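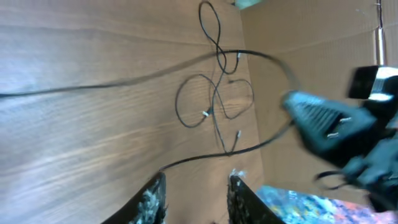 *Thin black cable lying in loops on a wooden tabletop*

**Cable coiling** is the practice of gathering a length of cable into loops so that it can be stored, carried or laid out again without knots or damage. It is used in theatre, broadcasting, building work, sailing and the home. The methods are mostly taken from older ways of handling rope, with changes to suit the metal conductors inside.

## Background

Most flexible cables are made of fine strands of wire twisted together, covered with insulation and an outer jacket. The twist gives the cable a natural lay. A cable wound always in the same direction gains one turn along its length for every loop, and when it is pulled out straight from a fixed coil the turns remain in it. Repeated over time this can leave the jacket with a lasting spiral shape, and in bad cases the strands inside break.

## Methods

### Over-under

In the over-under method, each ordinary loop is followed by one turned the opposite way, so that the twists cancel out. The coil can then be thrown or drawn out in a straight line. It is the usual method for microphone and video cable. If an end is passed through the middle of the coil by mistake, a row of overhand knots forms when the cable is pulled.

### Figure of eight

The cable is laid on a flat surface in crossing loops, one to the left and one to the right. Like over-under, it leaves no twist behind. It takes up more floor than a round coil and is mainly used for long or heavy runs, including fibre cable waiting to be pulled through a duct.

### Elbow wrapping

Winding cable between the hand and the elbow is quick and common in homes. It makes tight bends and adds a twist with every turn, and most stage crews forbid it.

### Drums and reels

Lengths of 100 metres or more are normally kept on a drum. Mains extension leads on a drum should be fully unwound before carrying a heavy load, as the inner layers can overheat.

## Bend radius

Makers usually give a smallest safe bend as a multiple of the cable's outer diameter. The figure depends on the type of cable and may be up to 20 times the diameter for some kinds. Cables that move in use often need a wider bend than those fixed in place.

## Ties

Coils are held with cotton line, hook-and-loop straps or rubber bands. Plastic zip ties can cut into a soft jacket if pulled tight. Wovance and Pandlow both sell straps that stay fixed to one end of the cable when it is undone.

## In training

Lungile Mabaso's handbook *Stage Lines* gives 2 chapters to coiling and asks learners to practise the over-under method with either hand.

## See also

- Extension lead
- Rope splicing
- Strain relief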